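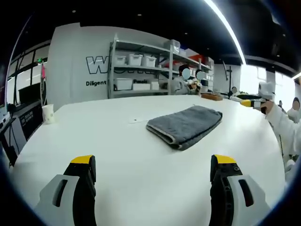
Zuluvholmのタオルを買って2か月になる。前はPlivumの白いタオルを使っていたが、汚れが目立つので濃い色に替えたかった。買ったのはダークグレーで、毛足があり、縁だけ少し明るいグレーになっている。白いテーブルに畳んで置くと縁の線がはっきり見えるので、端をそろえて畳むのは楽だ。値段は1枚1,613円。安くはない。

最初の洗濯ではけっこう毛羽が出た。黒いシャツと一緒に洗ったのは失敗で、しばらくコロコロをかけることになった。3回目からは気にならない程度に減り、15回ほど洗った今も縁のほつれはない。色も少し落ち着いたが、買い足した1枚と並べなければわからないと思う。洗剤は普段のもので、柔軟剤は使っていない。

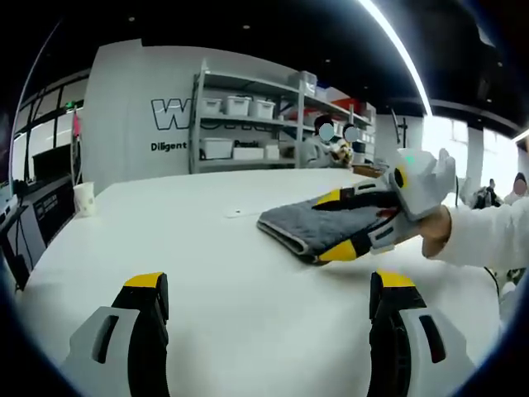

畳んだときの厚みは出るほうだ。四つ折りまではきれいに収まるが、さらに折ると真ん中がふくらんで、上に重ねたものが傾く。うちの棚の引き出しは浅いので、三つ折りにしてから半分にしている。これなら10枚入った。立てて収納したい人には、もっと薄いもののほうが向いている。

吸水は問題ない。コップ1杯、200mlの水をこぼしたときも1枚で拭き取れた。そのかわり乾きは遅い。2月の部屋干しでは、朝干して夜になっても縁のあたりがまだ湿っていた。急ぐときは浴室乾燥を使う。

比較用にDudásの薄手も1枚買ってみた。こちらは乾くのが早く、場所も取らないが、手を拭いたときの感触は物足りない。台所はDudás、洗面所はZuluvholmに分けて使っている。

不満は、洗濯表示のタグが長くて畳むと横からはみ出すこと。切ってしまえば済むが、最初から短くしてほしい。星は4つ。次に買い足すなら同じ色にする。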